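The Slow Return of the Repair Counter

On a Monday morning in March, the line at Kondance starts before the door opens. People stand on the sidewalk holding toasters, desk lamps and, in one case, a sewing machine wrapped in a bath towel. The shop has no display window to speak of. It has a counter, a bell and a row of shelves with paper tags hanging off them.

Piyumi Wanigasekara opened the place 6 years ago in what used to be a dry cleaner's. The old conveyor still runs along the ceiling, and she hangs vacuum hoses from it. She charges a flat fee to look at anything a customer can carry in. If the repair goes ahead, the fee comes off the bill. If it doesn't, the customer takes the thing home in a bag with a note saying what is wrong with it.

"Most of what comes in is a cord, a switch or a fuse," she says. "The rest is dirt."

Small repair shops used to be common in towns this size. Giltden had four of them on one street, along with a shoe repair and a man who did watches. They closed as the price of new goods fell. A kettle that costs less than an hour of someone's time is hard to fix at a profit, and the people who knew how to do the work retired without training anyone.

What has changed is partly money and partly patience. Customers at the counter talk about appliances that lasted two years after the one before lasted twenty. They also talk about parts. A hinge, a knob or a battery cover can be impossible to order, and without it the whole machine goes to the dump. Wanigasekara keeps 600 salvaged parts in drawers behind the counter, sorted by what they fit, and she buys dead mixers just for the gears.

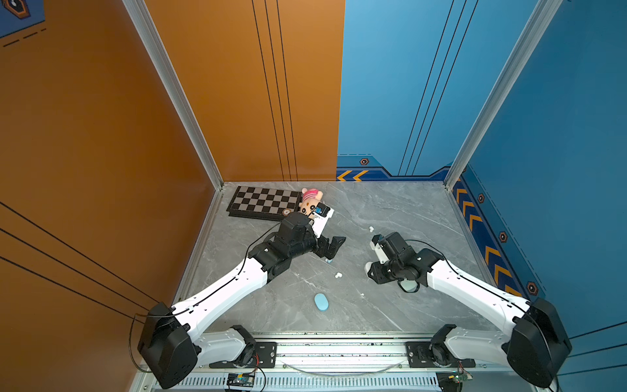
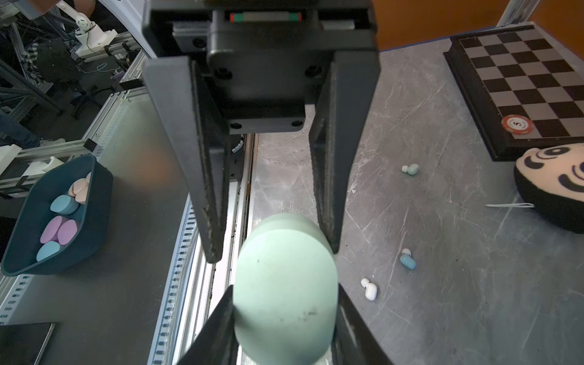 Tania Ranasinghe is less sure the counters will last. A shop that charges enough to pay a trained person, she argues, loses the customers who need it most, and one that charges less burns out its owner. She would like towns to cover part of the rent, the way they do for libraries, and let the shops keep their prices low.

Giltden has not gone that far. The town did agree to waive the disposal charge for repair shops, and that took one regular cost off the books. Bhattacharjee, the hardware store two doors down, now sells fuses and plug ends singly instead of in packs, and it sends people over when the job is more than they want to try at home.

Training is the harder problem. Kondance takes one learner at a time, for 4 months, and the first weeks are spent taking things apart and putting them back together with nothing wrong with them. Learners start on lamps and move to fans. Microwaves stay off limits, as the parts inside can hold a dangerous charge after the plug is pulled.

Not everything gets saved. By noon the shelf by the back door holds a hair dryer with a melted case, two coffee makers and a space heater that Wanigasekara refuses to hand back in working order. She cuts the cord off the heater herself and drops it in the scrap bucket.

The sewing machine turned out to need a new belt. She had one in a drawer. It was ready at 3, and the owner took it home in the same towel.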